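The Washing-Up, Taken Seriously

Pale glazes are hard on the person who washes them. Mitali Dissanayake, who runs the ceramics repair bench at Kernwood, keeps a shelf of plates that came in as "stained" and went out again after a proper wash. Most of the marks were metal from cutlery, hard-water scale or old detergent film. Very few were faults in the glaze.

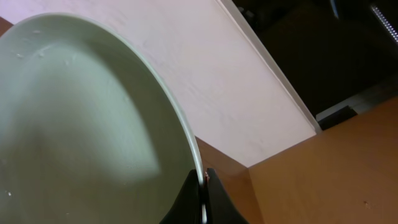
6 min read

A matte or semi-matte surface scatters light, so a fleck of dried food on it can pass unnoticed under a ceiling lamp and show clearly by a window. The pale grey-greens now sold by every homeware shop are among the worst for this. A plate should be checked at a low angle before it goes near the water, and checked again in the same way before it goes on the rack.

Dissanayake's method starts with sorting. Glasses go first, then cutlery, then plates in order of grease, then pans. The order is old and most households know it. Fewer keep to it on a Wednesday evening, when the roasting tin is already in the sink and everything else is stacked on top.

Dry scraping comes next. A silicone spatula is adequate. A knife is a poor choice on any glaze, as steel softer than the glaze leaves a grey line of metal that resists ordinary detergent. A mild oxalic acid cleaner will lift it, used according to the label and rinsed thoroughly. The same line is often taken for a scratch, and plates are thrown out on the strength of it.

Water temperature is limited by the hands. Up to 50 degrees is tolerable in gloves, and fats such as butter and lamb dripping are fully liquid by then. Starch behaves differently. Rice, oats and potato should be soaked in cool water first; a hot soak sets a thin paste over the surface and doubles the scrubbing. Egg belongs in the same group.

Basin colour deserves more thought than it gets. Against a white basin, a white plate loses its outline and suds are difficult to separate from glaze. A dark basin gives contrast at the rim, where chips start, and a film of water on the plate is easier to read. The drawback is limescale, which shows on a dark finish within days in a hard-water area and needs wiping off with a cloth after each use.

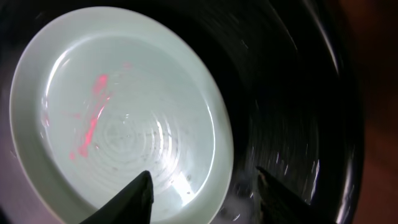 A wet plate in a black basin. Droplets and small specks sit over the faint rings at the centre of the well.

Moulded or turned rings in the well of a plate are attractive and collect residue. Each ridge is a small dam. A flat cloth rides over the top of it, so the sponge should be worked in circles along the rings first and across them afterwards. The underside needs the same attention at the foot ring, where unglazed clay may be exposed. Bare earthenware absorbs dishwater, and a plate put away damp will smell of it.

Detergent is generally overused. For a bowl of five litres, one teaspoon of a standard liquid is enough for the plates of four people. More produces foam, and foam does little of the cleaning. The water should be changed when it turns cloudy or when the suds collapse, whichever comes first.

The two-layer sponge remains the usual tool. The coarse side is for pans, oven glass and the rim of a pie dish. Many green scouring pads contain a mineral abrasive hard enough to dull a soft glaze, and gold or painted decoration can go in a few passes. The foam side handles nearly everything else.

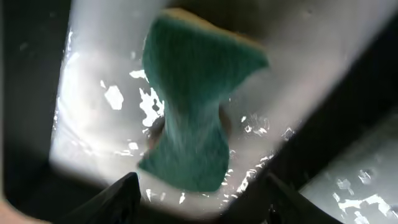 Green scouring layer, pale yellow foam backing, and patches of suds in the basin.

Sponges should be squeezed out after use and stood on edge in moving air. One left flat in the basin stays wet overnight and will smell before the week is out. Dissanayake replaces hers every fortnight and cuts a corner off the old one, which marks it for floors and bins only.

Rinsing is done under a running tap, plate held upright, front and back. A second bowl of clean water uses less but needs changing at least once. Plates are then racked with a finger's width between them. Cloth drying is optional for stoneware and advisable for anything with a matte finish in a hard-water area, where each drop left to evaporate leaves a ring. Linen sheds less than cotton, and a new tea towel should be washed twice before it touches a plate.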